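Sorngate is getting its servers back, and I'm a little giddy

So I woke up to a very good email this morning. Itora, the little studio behind Sorngate, is switching the online mode back on in July! If you missed it the first time (most people did, I'm afraid), Sorngate is the slow, foggy dungeon crawler where up to four of you wander through a drowned city and argue over who carries the lantern. I played it way too much back when it launched, and I've been grumpy ever since the servers went dark.

The studio says the new setup runs on rented machines instead of the old ones it owned, and that 2262 people signed the player petition asking for this. I was one of them, obviously. I also wrote a very long comment under it that I'd like everyone to forget.

You'll need to update the game first, and the patch is 894 MB, so start it before dinner if your connection is anything like mine. Old characters come back too, as long as you still have the save on your own drive. Mine is on a laptop I gave away. Oh well, new character!

There's a fresh area as well, called Stusel, a salt mine under the east harbor with 56 rooms and a boss the patch notes only call "the Foreman." I've asked Itora if it can be played solo and they told me yes, but that it's mean. Good.

Grabowska, the company that published the original boxed version, isn't involved this time. Itora is doing it all in-house and selling the game straight from its own site. There's also going to be a boxed reprint, limited to 2000 copies, with the cloth map everybody wanted. Preorders open at 10 a.m. Eastern on launch day, and I'll be sitting there hitting refresh with the rest of you.

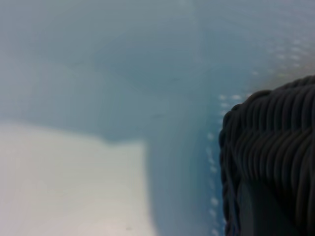 What I still want to know

Cross-play, mostly. The email doesn't mention it, and my usual group is split between PC and console, so that decides whether we're all in or it's just me and strangers again. I've sent the question over and I'll update this post when I get an answer.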